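Section 4: Setting up the cable task and recording your first runs

Okay, you've got the software installed (if you haven't, go back to Section 3, I'll wait), and now comes the part I like best. I'm going to walk you through the bench setup we used for the Warkel cable-handling experiments, so that your success rates can be compared with ours. Small differences in the bench made a bigger dent in our results than switching the policy network did, so please be fussy!

1. Put the rack on the table and line the front up with your tape marks. We use a small open-frame rack with a Netgear switch at the top.

2. Spread the bubble sheet over the tabletop in front of the rack. Ours is black. We tried a plain white cloth first and the depth readings got a little cleaner, but dropped connectors bounced all over the place.

3. Plug one end of the patch cable into the right bank of ports and let the rest hang down over the sheet. Use yellow for training. Save your other colors for the test set.

4. Open the Vondine console, choose Home, and keep your hands out of the way until the status line says Ready.

CAUTION: Keep the emergency stop within reach any time the arm is powered. When you jog the gripper up to the rack, stay in slow mode. I bent a finger on a rail in my first week and the replacement took 34 days to show up.

5. Jog the gripper to the right side of the rack and save that pose as "start". Every run begins from there.

6. Record 54 demonstrations. Move the loose end of the cable between runs, and please do it by hand without thinking too hard. Florence Landry wrote a little randomizer script for this (it's in the tools folder) if you find yourself making the same curve over and over, like I did.

7. Train for 2000 steps with the default settings, then run the evaluation script.

Note: The script throws out any run where the gripper loses the cable in the first 7 seconds and logs it separately as a grasp failure. Leave that on. The Leclerc baseline counts them the same way, and your numbers won't line up with the table in Section 6 otherwise.

One more thing about lighting. We left the room lights on and the blinds down for everything in the Brandbridge report, and the glossy bumps on the sheet still gave the segmentation model some trouble. If your masks flicker, lower the exposure a notch before you start relabeling anything. 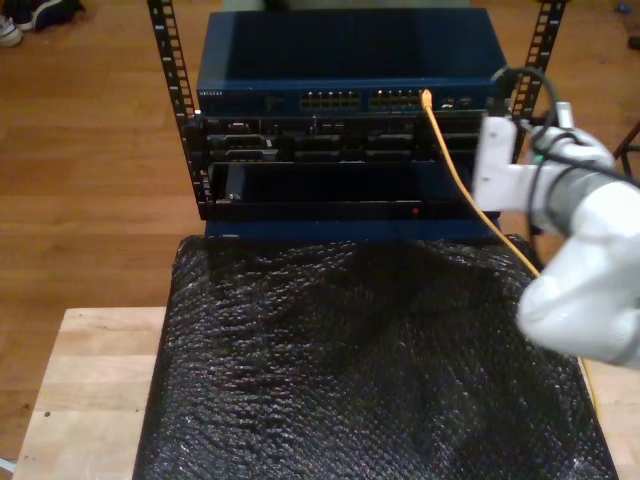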